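I've had the Doton soft fingers on our KUKA for 20 days now, and I'm still grinning. Chie Miyazaki lent me her old Cilov pair to compare, and they went back in the drawer by December.

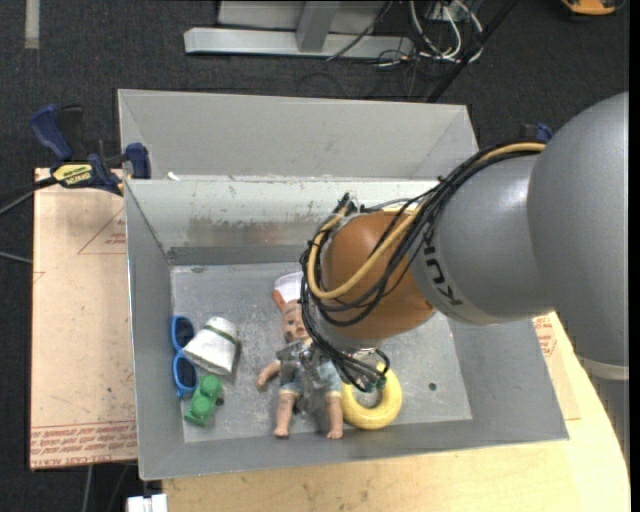
Grip is where the Dotons win me over. They give a little, then hold – great for odd shapes, and 246 picks in I've had only seven drops. A baby doll in a patterned outfit is a nice tough test, all limbs and cloth, and they close on it gently. Thin things like sunglasses are harder. My one real gripe is the mounting screws, which are tiny and easy to strip.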